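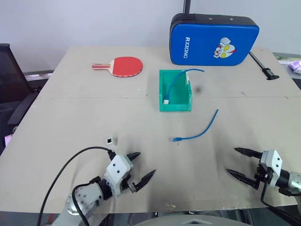
Selling flat-pack and part-finished furniture online -- fees, couriers and who pays for returns

gerkholm_dave
Posted 19/01/2023, 19:42

I've got a small unit full of ex-display desks and side tables to clear and I've been putting them on Sellport. It has gone fairly well up to now, but the last return has made me think again.

Buyer in Skovuldale ordered a desk, had it for nine days, then opened a return saying the top was "not as expected". Nothing broken, nothing missing. Sellport refunded him straight away and charged me for the courier both ways. The desk came back with one leg fitted and the other legs in a carrier bag.

Is anyone else getting this? And is there a better place to sell big items?

pinmill
Posted 19:58

Did you put the sizes in the listing? I had a run of these last May and most of them were people who hadn't measured the room. I moved the sizes to the first line and it dropped off a lot.

gerkholm_dave
Posted 20:04

Sizes are in there, and the weight. He never said it was too big. He said not as expected and left it at that.

Mudassar Ghumman
Posted 20:15

If you sell as a business in the UK, the buyer has 14 days from delivery to tell you they want to cancel, and they don't have to give a reason. That's the law for distance sales and it applies wherever you list. What you can do is say in your terms that the buyer pays the return carriage on a change of mind. If you don't say it before they buy, you pay.

You can also take something off the refund if the goods have been handled more than they would be in a shop. Putting a leg on might be arguable. Your problem is that Sellport paid him back before you had a chance to look at it.

tallboy66
Posted 20:31

Don't agree with the deduction bit. Anyone would need to put a desk together to see if they like it. In a shop it's already standing up. I wouldn't try taking money off for that, you'll get a bad review and lose the argument as well.

Mudassar Ghumman
Posted 20:40

I said arguable. If the screw holes are chewed up or the leg is scratched, that's a loss in value and he can ask for it. If it was put together carefully then no, leave it.

gerkholm_dave
Posted 20:52

Thread on the one fitted leg is crossed. I can get it out but that insert is finished.

tallboy66
Posted 20:55

Fair enough, then I'd ask for the cost of the insert. Still wouldn't expect to see it.

Orla_B
Posted 21:10

I came off Sellport two years ago. The fee looks low until you add the payment charge and the thing they take for "large item handling", when it's you who does the handling. I now sell through a free local ads site, cash on collection. Slower, and you do get time-wasters, but I've had 3 returns in all that time and 2 of those were my own fault (sent out the wrong colour of handles).

pinmill
Posted 21:17

Collection only is fine for one or two things. He said he's got a unit full.

Orla_B
Posted 21:22

So have I. I do Saturday mornings with the shutter up and people come in pairs with a van.

gerkholm_dave
Posted 21:30

I'm up a single-track lane so passing trade isn't going to happen. What couriers are people using? Mine wants everything under 30 kg or it goes on a pallet.

hessian
Posted 21:44

Van der Merwe do two-man delivery and will take the odd single item if they're already coming your way. Ring them, the website quote is always higher. They want the corners boxed and the top wrapped in blanket, and they won't take glass.

tallboy66
Posted 21:50

Used them once. They left a sideboard in a porch in the rain and said it had been signed for. Took me six weeks to get anything back.

hessian
Posted 21:58

Sorry to hear that. I've had no bother, but I do ask the customer to sign on a printed sheet and send me a copy. Worth checking the cover too -- mine goes up to £2,000 per job and you have to ask for it when you book.

gerkholm_dave
Posted 22:06

Thanks all. I'll put the return carriage in the terms tonight and ring Van der Merwe in the morning. I'll stay on Sellport for the side tables as they go in a normal parcel, and try collection for the desks.

Orla_B
Posted 22:11

Put a postcode district in the advert if you do that. I forgot on my first one and had a man drive to the wrong side of the county.

pinmill
Posted 22:19

What are you asking for the desks, out of interest? I might take one if it's under 140 cm wide.

gerkholm_dave
Posted 22:25

Most are 120. I'll message you.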